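What happens when you tell a robot to stop

I've been promising to write up the gripper business since May, and two of you have now asked me about it in the comments, so I made a big pot of tea and here we go. It's a long one, sorry in advance.

If you're new here, Trernwood is my evenings project. It's a two-armed robot that lives in simulation and tidies a table, or tries to. I wrote most of the planner myself, over a long winter, and it sends its commands through a little program I call Jinside, which sits between the planner and the arms and is supposed to be the sensible grown-up of the pair. If something looks wrong (the arms are too close to each other, a joint is going too fast, a message is late) Jinside calls a stop and everything freezes. That was the idea, anyway, and for months I believed it, since every time I tested the stop, the arms stood still like good children.

What I had never done was test it while the robot was holding something. I know! I had tested it at full speed, and with the arms crossing, and with the network cable pulled out of the wall, and every one of those tests was done with empty hands. Empty hands are quicker to set up, and I was so pleased with how crisply the arms stopped that it never crossed my mind to look at the fingers.

The first sign was that things kept ending up on the floor. A mug, mostly, and once a rolling pin that went a surprisingly long way. I blamed friction. Anyone who has spent time with simulated grasping will understand, friction is the thing you blame. I spent most of a week raising it on the finger pads, then making the objects lighter, then squeezing harder, and the drops did get a little rarer, which was the worst thing that could have happened, as it kept me going down the wrong road for days. I even had a half-written post about finger pads. It's in the trash now, where it can stay.

Then I finally did what I should have done on day one and lined up the drops against the Jinside log. I'd left a batch going for over 28 hours, so there was plenty to read. Every single drop came right after a stop. They weren't slipping out at all. The hand was opening.
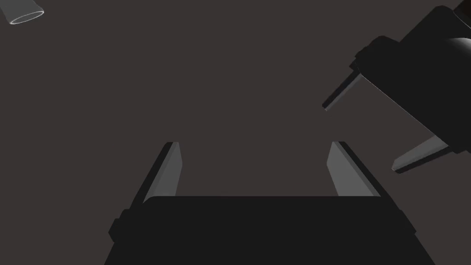
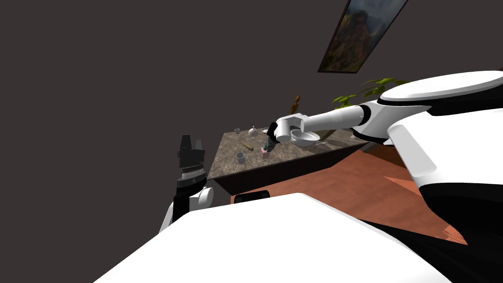
Grippers open in the top picture. In the bottom one, the right gripper is on the green bottle and the left is empty.

Skullo

So why would a stop open a hand? When Jinside calls a stop, it builds one last message for each arm that says, in effect, stay where you are. For the joints, it copies in the current positions. For the gripper it copied in nothing, as I had left that field blank when I wrote the thing, meaning to come back to it. A blank field goes out as zero, and in my setup zero is all the way open. With empty hands that were already open, zero was exactly right, and so all of my careful tests passed.

The fix was 3 lines. The stop message now reads the last commanded grip and sends that, and if there isn't one it sends no gripper command at all and leaves the fingers alone. I also added a check in Vass, my log viewer, that puts up a big ugly red bar whenever a gripper changes its target during a stop. I should have had that from the start. Reading the numbers in a text file at eleven at night is no way to find anything.

I've been asked whether a stop should always hold on, and I don't think there's one answer. With a bottle over a table, yes, please keep hold of it. If the hand has closed on somebody's sleeve, or on somebody, you'd want a quick way to get it open, and "hold whatever you've got" is a pretty awful rule by itself. So there is now a separate release, on its own key, well away from the stop key, and it opens the hands without moving the arms. I'm not fully happy with it. It opens both hands together, and I can think of times you'd want only the one.

It's only a simulation, so all it cost me was some evenings and my opinion of myself. Still, I had been talking about trying this same code on a real arm later in the year, and the stop was the part I was bragging about. That gives me a bit of a cold feeling.

If you've got something like this at home, go and run your stop with the hands full, and then run it again halfway through closing, which I did last night and which has a different bug in it. The grip target jumps for a moment before it settles. I think it's the order the messages go out in, but I want another look at the log before I say so. More when I know.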